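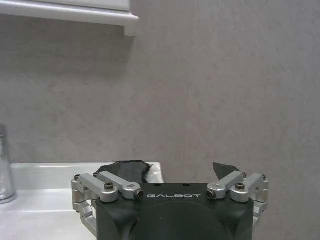

Black cloth, white surface. Most of the mail concerns the cloth.

Bathroom Sink FAQ
Flumer Apartments, guest and resident help pages
Last updated 31st August

We look after 17 furnished apartments, and every one of them has a bathroom sink that somebody has an opinion about. The answers are by Jaime Ramalho, who runs housekeeping and reads all the messages, including the ones in capital letters. If your question is about the shower, please see the shower page. If your question is about the neighbors, please see the neighbors.

What is the black cloth for?

Wiping the sink. It comes with the apartment, it lives in the bathroom, and it's yours to use for as long as you stay. You may wipe the basin, the rim, the faucet and the front of the vanity with it. Please don't wipe your shoes, your bicycle or your dog.

Why black?

We used to supply white ones. White cloths and mascara have a short relationship that ends in the trash. We also tried a cheerful yellow, and people took them to the kitchen, where they met tomato sauce. Black cloths stay in the bathroom and look the same on day nine as on day one. I know this is also an argument against them, so see the next question.

If it's black, how do I know when it's dirty?

You go by the calendar and your nose. Swap it every three days, sooner if it has been used on toothpaste, hair dye or anything you'd prefer not to describe to me. Clean ones are in the hall closet, second shelf, in the bin marked SINK. Used ones go in the mesh bag on the closet door. Please put them in unfolded. A cloth that goes through the wash in a ball comes out as a ball.

My black cloth leaves gray fluff on the basin. Is it defective?

It's new. The first couple of washes take care of most of the lint, and we wash them before they reach you, but now and then one gets past us. Rinse it under the faucet, wring it out hard and try again. If it's still shedding, put it in the mesh bag and take another one. You don't need to write me a letter, though I've had some lovely ones.

Can I buy the same cloths?

We get ours from Joton, in the 300 weight. They also make a 400, which is thicker and feels wonderful and takes until the following afternoon to dry in a bathroom with no window. We bought a case of those in July. They're now what we use for drying cars.

Where is the cloth supposed to go when I'm not using it?

On the hook inside the vanity door, spread out so air can get to it. Where it really goes is the corner of the sink, bunched up over the rim. I've seen this in nearly every apartment, and I do it in my own bathroom too, so I'm not going to pretend to be shocked. The trouble is that a damp bundle against ceramic dries only on the outside, and by the weekend it smells like a pond. If you can't face the hook, at least fold it in half and hang it flat.

What should be on the sink when I move out?

Whatever was there when you moved in, and as little else as you can manage. A bottle or two on the back ledge beside the faucet is fine. A cloth over the right end of the rim will get a sigh out of me and no charge on your bill. We start charging when there's a whole shelf of half-used product to sort through, and that charge is for my time, which I spend reading labels and wondering about people.

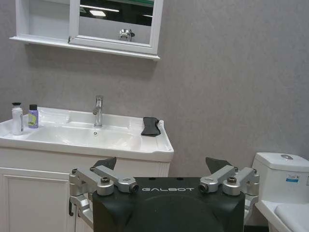

Do I have to move the bottles to clean?

Yes. Everybody wipes around them, me included when I'm in a hurry, and what you get is a ring on the ledge in the exact shape of a bottle. Lift them off, wipe the ledge, wipe the bottoms of the bottles, put them back. It takes less time than reading this paragraph.

The narrow bit of ledge behind the faucet needs doing too. Wrap the cloth around one finger and run it along the back. Whatever comes out of there, I've seen worse.

Can I keep a bottle that a previous guest left behind?

Officially we remove open toiletries between stays. In practice one slips through every so often, usually a nice one. If it isn't ours and it isn't yours, leave it by the front door and we'll get rid of it. I can't stop you from sniffing it first.

What do I clean the basin with?

Dish soap and warm water, most days. For the chalky line that builds up around the drain, there's a spray called Zellance under the sink. Two squirts, wait a few minutes, wipe, rinse. Don't leave it on overnight on the theory that more is better. The glaze on the basin is tough, the trim around the drain is less so, and a plumber costs more than a spray bottle.

Please don't use scouring powder or the rough side of a kitchen sponge. The basin is glossy now and we'd all like to keep it that way. Scratches don't show much at first. Then they fill up with soap and you have a gray basin forever.

How do I get water spots off the faucet?

Buff it dry with a clean cloth. The chrome will look terrific until the next person washes their hands. I've been asked whether there is a coating that prevents this, and there are several, and I've bought all of them, and my own faucet has spots on it this minute.

If you have actual crust at the end of the spout, soak a paper towel in white vinegar, wrap it around the tip for ten minutes and rinse well. Ten minutes. One resident went to the movies.

Why is the sink so shallow?

It came with the vanity. A shallow basin is easy to wipe and easy to splash out of, and it does both every morning. Turn the lever up only partway and most of the water stays where you want it. Washing a sweater in there can be done, but you'll be mopping afterward.

The water is slow to drain. What now?

Hair, almost always. Lift it out with the plastic strip in the vanity cabinet (long, thin, little barbs, looks like something from the dentist). Run hot water for a minute after that. If it's still slow, message us and somebody will come over. No drain chemicals, please. They react badly with whatever the last person poured in, and I never know what the last person poured in.

Can I put things on the rim of the sink?

It's flat and wide, so people do. Soap, rings, phones, and once a full bowl of cereal. The rim itself won't mind. Your phone might. Anything with a round bottom will eventually go into the bowl, usually while the faucet is running.

I chipped the basin. How much trouble am I in?

Less than if you don't tell me. Small chips can be filled, and we have a person at Hattar who does very neat work with a tiny brush and no conversation. Send a photo and your apartment number. Don't try correction fluid. It turns yellow, and I'll find it.

How often does housekeeping clean the bathroom?

Once a week for long stays, between guests for short ones. We do the basin, faucet, ledge, mirror and floor, and we leave two fresh cloths. If you would like us to skip your apartment, tell us the day before. A note taped to the door also works if it's legible.

My question isn't here.

Try the general help page, or dial 793 from the phone in the hall and leave a message. I listen to them in the morning with coffee. Please say your apartment number slowly, and if it's about the cloth, check the closet first, second shelf.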